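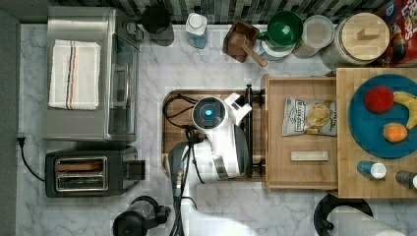
A household robot at a kitchen counter, seen from above, with a drawer open beside it.

The drawer should be in the rule book

Opinion, Wed 30 October

When people ask me what a good standard for home robots should contain, they usually expect me to speak about force limits, emergency stops and batteries. These matters are important and I have spent a large part of my working life on them. But I would like to speak about a drawer.

A drawer is open in the photograph, and there is a bag of chips inside. On the other side of the counter there is a toaster oven with a folded towel on its top. Many kitchens look like this on an ordinary day. My own kitchen in Didstead has a towel on the toaster oven almost always, because the oven door of the cooker is where I hang the wet one. I do not think about it. I know when the oven is on, and I take the towel away before I use it, or I hope that I do.

A robot which works in such a place needs to be told what it must do about the towel. It also needs to be told what it must do about the drawer. Today our rules tell it very little about either.

I have been a member of the working group which writes the Atside code of practice since it began. The present draft has 176 clauses. I counted how many of them speak about the state in which the robot leaves the room when it stops working. There are 2. One says that the robot must not block an exit. The other says that it must put down anything it is holding "in a stable manner". All the other clauses are about the robot itself: how fast the arm may move, how warm the surface may become, how the cables must be fixed, what the light must show when there is a fault.

I understand why we arrived at this. Most of us came from factories. In a factory the area around the robot is prepared for it. The floor is marked, the parts come in the same position, and a person who enters must first open a gate. We wrote about the machine, as the room was already somebody else's good work. At home the room is not prepared, and it is not reasonable to ask a family to prepare it. A code which takes the room for granted has left out the larger half of the subject.

Let me explain what I would like to add.

First, I want a rule that the robot returns what it opens. If it has pulled out a drawer, it should push the drawer in again before it goes to another task, and also before it goes to charge. If it cannot do this, it must say so, in words or by a message, to a person in the home. An open drawer at the height of a hip is a small thing for me. For my mother, who was eighty-eight and saw only with one eye, it was not small. A drawer lower down is at the height of a child's forehead.

My colleague Kenta Iwasaki does not agree with me completely. He says that a person may have opened the drawer and may want it open, and that a robot which closes everything will soon be hated. He has a point. I have lived with a man who closed cupboards while I was still taking things out of them. My answer is that the rule should cover only what the robot opened. It must remember its own actions, and be modest about the actions of others. That is a duty we already expect from a guest.

Second, I want a rule about soft things on hot things. Cloth and paper should be treated as a reason to stop when they lie on an appliance that can heat. The robot may ask, or it may move the cloth if it has been given permission. It should not switch on the appliance. In the Wada trials, in which our group tested three machines in a borrowed flat, the robots were asked to warm bread. We ran 1,992 tasks in that flat. We had planned 2,000, but the flat had to be given back. The test sheet had a box for "bread warmed" and a box for "no contact with person". It had no box for what was lying on the oven. I wrote the sheet, so I can complain about it without offending anyone.

Third, and here I expect the most resistance, I want the maker to state which ordinary things the robot was tested with. Now a maker may write "suitable for kitchen use" after tests with a cup, a block and a plastic plate. A real counter has a bowl on a dish, a jar with a wooden lid, an apple beside a banana, a roll of paper on its holder. They are not difficult in the way that engineers like. But each must be held differently, and a jar lid with a knob invites a bad decision: one can lift the lid by the knob, and one cannot safely lift the jar by it. I would ask for a simple list on one page, in words that the buyer uses. Lifts a full glass jar: yes or no. Closes a drawer with something inside: yes or no. The company Ivis sent us a comment on this proposal. They wrote that such a list would frighten customers. I think that a customer who is a little frightened by a true list has been served well.

There is an argument against all three rules which I take more seriously than the commercial one. Sachiko Sugawara, who for many years inspected lifts and now sits opposite me in the group, warned me in December that a standard which tries to describe domestic life will never be finished. Today the towel, she said, tomorrow the cat. A lift code can be strict because a lift does only one thing. If we write a clause for every object, the makers will follow the clauses and stop thinking.

I have carried this remark with me for many months. I believe she is right about objects, and this is why I do not propose a clause for the towel. I propose a clause for a kind of situation – something that can burn on something that can heat. I do not propose a clause for the kitchen drawer either. The clause would speak about everything that opens and can be left open: doors, lids, drawers, taps. Perhaps five or six such clauses are enough. They would not fill more than two pages, and an inspector could test them in an afternoon with things from her own house.

Some readers will say that this is only tidiness, and that tidiness has no place in a safety code. I would ask them to look at how we train people. In every professional kitchen a new worker learns to close, to put back and to wipe, before he is allowed near a knife. Nurses learn to leave the bed low and the brake on. We do not call this tidiness. We call it part of the work, and a person who leaves it out has not done the work, even when the soup was good.

There is also the question of who will pay for the time. To check the counter before a task and to put it right afterwards makes every task longer. In a demonstration the added seconds look like slowness, and the machine without such habits will look cleverer. I think this is the real reason why makers do not do it already, and it is also why a voluntary promise will not help. If only one company makes its robot close the drawer, that company has the slow robot. If the code asks it from all of them, the comparison is fair again, and the public will get used to the speed of careful work, as it got used to waiting while the lift doors close.

The group will vote on the draft before the end of the year. Comments can be sent by any person, also by those who have never read a standard, and I would be glad if more of them came from people who cook. I do not need them to quote a clause number. A letter which says "in my kitchen the following thing is always in the way" is useful to us, and I will read it aloud at the meeting.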